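Okay, small kitchen thread, because I finally stopped buying jarred tomato sauce in August and I have opinions now.

My aunt's rule was one onion, 2 cans of whole tomatoes, and butter. No sugar, ever. I fought her on the sugar for years and I was wrong – the butter does that job.

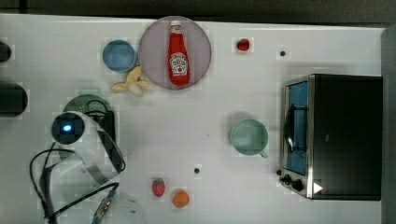

Anyway, the onion. Cut it in half and leave it alone. You fish it out at the end and eat it over the sink with salt (cook's treat!). I used to chop it fine and the sauce always came out kind of sharp.

Simmer it low, lid off, and stir when you walk by. Mine goes 20 minutes longer than the recipe card says, but my stove at the Skellness place runs weak.
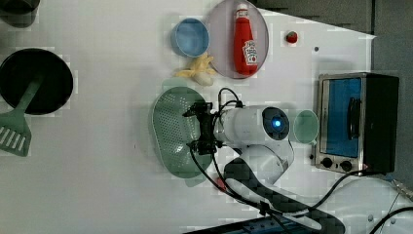
Can you use fresh tomatoes instead? Late in the summer, sure, if they're soft and smell like something. The rest of the year canned ones taste better and cost less.

I freeze it flat in bags so it thaws fast. Wednesday is pasta night here, so a bag comes out in the morning before work. Write the month on the bag, I've eaten mystery chili on spaghetti more than once.

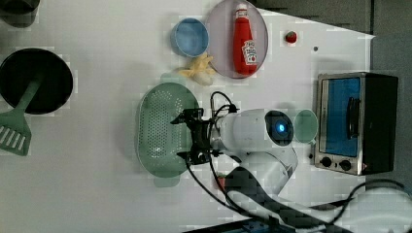 Rosalía Gallardo: try dropping a parmesan rind in while it simmers, then skip the salt till the very end

Oh that's good. I have two rinds in the freezer door right now – going in the next pot. Will report back after the weekend.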